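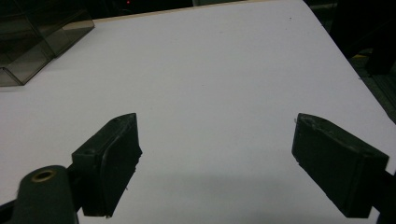 Workroom furniture meeting – minutes
2 February 2023
Minutes taken by Aqeel Lodhi

1. White tables. The Vonik rep's letter was read out. It says the matt white tops will "lift the whole room". The meeting asked for evidence of this and the letter has none. Two members like the white because small parts show up on it. One said that so does every speck of dirt, and she would like to know who wipes them down at the end of the day. Not settled.

2. Edges. The wood-coloured edging was thought pleasant enough. Rakmont quote 70 per table to replace it if it lifts. Asked whether it does lift, they said "rarely". The minute-taker was told to get that in writing.

3. Cost. The full order comes to 1,438 for 6 tables, delivery extra. Azar were cheaper last time but sent the wrong height – twice. No vote taken.

4. Cleaning. The leaflet recommends a cream made, as it happens, by the same firm. Agreed to try a damp cloth and washing-up liquid first and see what 60 days of that does to the surface.

5. Any other business. The old benches stay until the above is sorted out. A request to paint them white as well was turned down.

Next meeting in March, date to follow.

Recent items
Flelevus shelving: reply to our complaint
Workroom lighting, second quote
Who has the key to the long cupboard?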